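## Moving to the Kodikara Building: Packing Bedrooms and Small Supplies

The second stage of the move from the Milura wing to the Kodikara building will begin in November. Residents on the ground floor and the garden side have already received their letters. Those on the upper floors will receive theirs before the end of the month, together with a sheet of printed labels and a copy of the floor plan showing the new apartment numbers.

The first stage concerned furniture, storage rooms and the contents of the library. It was completed within the time set aside for it, and the Housing Office thanks residents and families for their patience with the elevator schedule. The remaining work is of a different kind. It concerns the contents of wardrobes, nightstands, bathroom shelves and kitchen drawers, and much of it can only be done by the residents themselves or by persons they trust.

A total of 97 apartments are included in the second stage. For the first stage, Mostura supplied 284 boxes. A number of these have been returned in good condition and will be used again. Residents who still have empty boxes in a hallway or on a balcony are asked to fold them flat and leave them beside the linen room door, where they will be collected each morning after breakfast.

### Packing times

Each household will be given a packing period of three working days. The dates are stated in the letter. A change of date may be requested from Jeanine Koster at the Housing Office, who keeps the schedule for the whole of the wing. Requests should be made in writing where possible, and the apartment number should be included, as several families share a surname.

Assistance with packing is available to any resident who wishes to have it. It is provided in pairs, in the presence of the resident or of a family member named by the resident. Assistants will not open drawers, cabinets or closed boxes without permission. They will work between ten in the morning and four in the afternoon, with a pause at noon, and will leave the apartment in a condition that allows the resident to sleep and wash there as usual.

The Housing Office received several questions about this last point after the information meeting. Mr. Siebe Van der Linden asked whether the bed would be available each night, as his wife rests in the early evening. It will be. Any box that has been placed on a bed during the day will be moved to the floor or to the hallway shelf before four o'clock, whether or not it is full. Bed linen in use remains on the bed until the morning of the move and travels in a separate bag with the resident's name on it.

### Small and soft items

The greatest delay during the first stage was caused by small items. Boxes arrived in the new building with a single word on the lid, often "various," and had to be opened one by one to establish where they should go. Some held medication that was needed the same evening. One held the only set of keys to a writing desk. The Housing Office has therefore prepared a short method for the packing of bedrooms and bathrooms, set out below. It was tried in three apartments on the garden side, and the comments of those residents have been included.

Work should begin with the items that are used least. Spare towels, unopened packages, seasonal clothing and reserve supplies may be packed on the first day. Daily clothing, toiletries and personal papers should be left until the last. Medication is not to be packed at all. It will be carried over by hand, by the nursing staff or by the resident, and entered on a list at departure and at arrival.

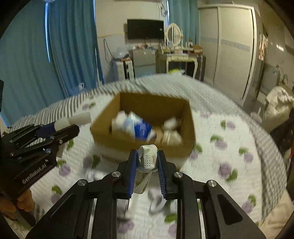
Sorting is best done on a surface at waist height, with the box open and standing close to the items that are to go into it. A table is suitable. In the smaller apartments the bed is generally the only surface with enough space on all sides, and residents may use it if they wish. A quilted bedcover such as the flowered one shown in the photograph gives a steady base for a cardboard box, although residents who value a particular cover may prefer to replace it with an old sheet for the day. Packages of the same sort should be kept together on one side of the box and bundles on the other, with part of the box floor left free between them until the sorting is finished. The white and light-blue packages on the left have been arranged this way, apart from the bunched white bundle on the right. Once everything has found its place, the middle may be filled with soft items, and the box may be closed.

Loose fabric items that are crumpled should not be ironed or folded with great care for a journey across the courtyard. It is sufficient to bundle them by type. Bundles may be tied with string or with one of the cloth ribbons available from the linen room. Adhesive tape should not be applied directly to fabric. Items with a mesh or open weave should be kept apart from anything with a zipper or hook, as two residents reported snagged threads after the first stage.

Bottles, jars and tubes must be closed tightly and placed upright in a separate box. Lids may be secured with a rubber band and a small bag. Cleaning products will not be accepted in the same box as clothing or food. Residents who have collected many part-used bottles may hand them in at the service desk, where they will be sorted for disposal.

No box should be filled above its upper edge, and no box should be heavier than the resident's family member could lift without strain. Books are to be packed in the small boxes only. If a box cannot be closed without pressing on the contents, a second box should be requested. There is no limit on the number supplied to a household, and there is no charge.

### Labels

Every box must carry two labels, one on the top and one on a short side. The label has space for the new apartment number, the room and a brief statement of contents. "Bedroom — spare towels, unopened packages" is a useful statement. The resident's name need not be written on the outside of the box, and for reasons of privacy the Housing Office advises against it.

The colored corner of the label indicates the order of unpacking. Green boxes will be opened on the day of arrival. Yellow boxes may wait for a few days. White boxes will be placed in the storage room of the new apartment and left closed. Ms. Sioned Bevan, who was among the first to move from the garden side, has suggested that no household should have more than a handful of green boxes, and the Housing Office supports this. She also recommended placing a lamp, a kettle, a cup and a change of clothing in one of them.

### Items that are no longer wanted

Many residents have taken the opportunity to part with articles they no longer use. The collection point is in the former reading room of the Milura wing. Clean clothing, unopened packages and household textiles in good condition are welcome and will be passed on to Zerura, which distributes them to families in the district. Electrical appliances can be accepted only if they have been inspected by the technical service. Mattresses and pillows cannot be accepted.

Articles left at the collection point are considered to have been given. They cannot be held for a later decision. Residents who are uncertain about an article should take it with them in a white-labeled box and decide once they are settled. Pieces with family significance should be discussed with relatives beforehand — the Housing Office is not in a position to mediate in such matters.

### Contacts

Questions about dates and labels: Jeanine Koster, Housing Office, ground floor, mornings only.

Questions about packing assistance, boxes and ribbons: Pieter Vanhove, linen room.

Questions about shelving, curtain rails and wardrobe space in the Kodikara building: Joris Leemans, technical service. Measurements of the wardrobes are posted beside the elevator on each floor, and a printed copy can be requested from the service desk.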